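Cakbridge hires out hand-held grippers by the week, and the version it has offered since April comes as a pair. We spoke to the designer at the firm's office on 2025-07-17.

The kit, called Ikow, lets a person do a household job with the same kind of gripper a robot would carry. "You hold one in each hand and do the task," the designer said. "A fridge is a good test. You have a door and a shelf, and very little room to turn your wrist."
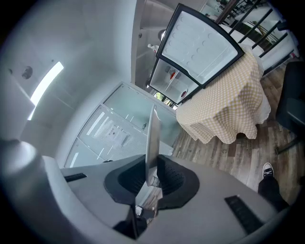
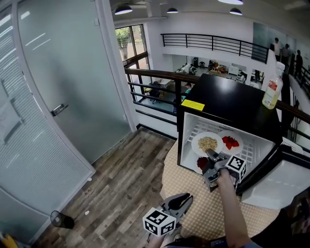 Ikow grippers in use at an open mini fridge: from a camera on one of the grippers (first) and from head height (second).

Each gripper weighs 505 grams. Early customers found the first model tiring, and the designer agreed with them. "Willems sent theirs back after two days. They were right, the balance was poor."

The marker cubes are included in the price. Hire costs £1000 a week for the pair, or £1543 with the Justeven software, which lines up the recordings afterwards. Is the software needed? "If you already have your own, no. Most people who start without it ring us and add it."

Spare finger pads are charged separately.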